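Frequently Asked Questions: Prustent Method

What does the method do?
Prustent trains one policy on 4000 table-clearing demonstrations and adapts it to a new table layout with 50 more. 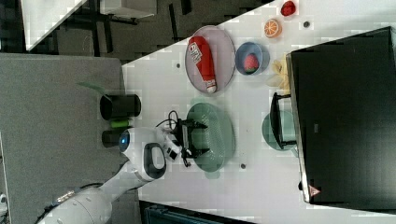
How are layouts scored?
Each layout is tried 19 times from a new arm position. Items may rest on dishes, as with the red bottle on the oval plate, and a trial counts only if both are cleared.

Who should be contacted about the data?
Please write to Juraj Kadlec.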